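Nusrat Sethi has written newsletters for small firms for 12 years, and she still reads every one of them aloud before it goes out. She does it at her kitchen table in Dudlow, with the door shut.

"I started because I'd sent a subject line that said 'Pubic notice' to 372 people," she says. "Two of them wrote back. The rest just knew."

Subject lines are most of what we talk about. Sethi keeps hers under 50 characters and writes them last, once the email is finished. Her clients at Filtent, a firm that sells water filters, used to do it the other way round.

"They'd have a clever title and then bend the whole thing to fit it. I asked them to write the email first — all of it — and then tell me in a few words what it said. Those words were usually the subject line."

She is less strict about length. Roughly 100 words will do for a reminder, she says, but a price change needs more, and people will read it if it concerns their money.

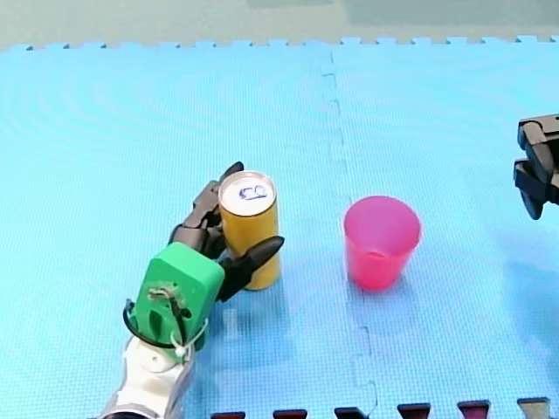
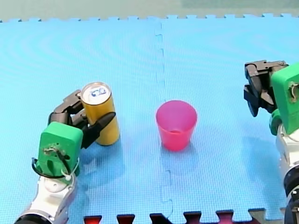
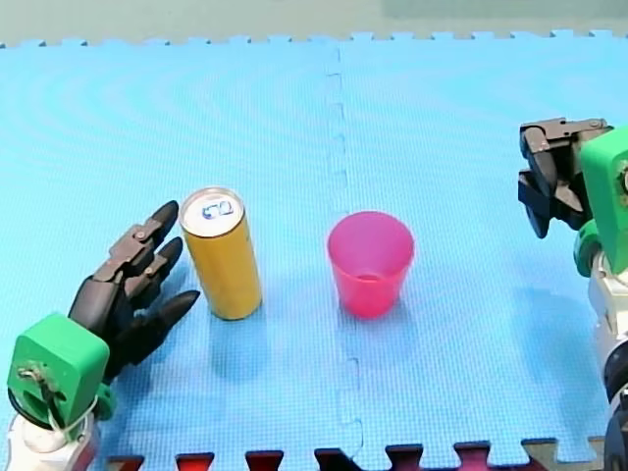 What she won't allow is "just checking in". "Say what you want to know. If it's the invoice, put the invoice in the first sentence."

Her next job is a set of welcome emails for a language school in Udine. She hasn't written the subject lines yet.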